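The Arm Was the Cheap Part

My spreadsheet had one line on it when I started. It said "robot arm," and next to it I'd typed a number I was pretty proud of. By April it had 86 lines, and the arm wasn't even the one keeping me up at night!

We're a small outfit, Unemar, and we wanted one arm that could pick things up off a table and put them down somewhere useful. Simple, right? So I called Pledard for a quote, and they were lovely, and the quote was fine – and then I got to the second page. Mounting base. Gripper. Spare fingers for the gripper. Cables, which I had assumed came in the box (they do not). A training day. I called Tollard hoping for a shorter list and got a longer one, with a delivery time of 14 weeks.

My best decision was to spend money on simulation first. We paid Gatchalian to build us a virtual room with an arm on a pedestal, a table, a couple of office chairs and the sort of clutter people leave lying around. I pushed for the clutter. Our first layout had been drawn for a bare table, and I have never worked at a bare table in my life.
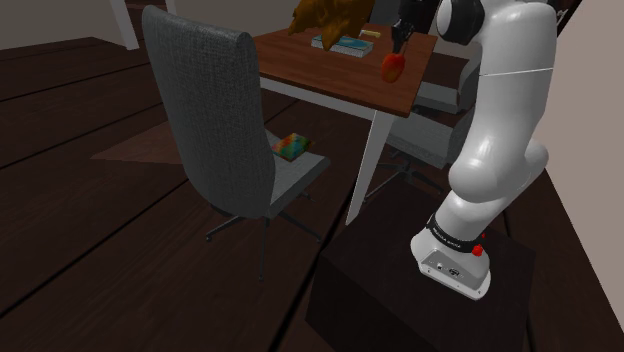
Mitsuko Yagi thinks I should have gone further and rented an arm for a month before signing anything, and she told me that renting would have shown me what the floor space costs, a figure I'd left off the sheet completely. She's right about the floor space. I added it on a Tuesday night and had to go for a walk.

So if you're doing this next year, get two quotes and ask both sellers what they left out. Put in a line for the pedestal, and one for your own hours. I also keep $500 set aside for adapters and brackets – it's already half gone, and the arm hasn't shipped yet.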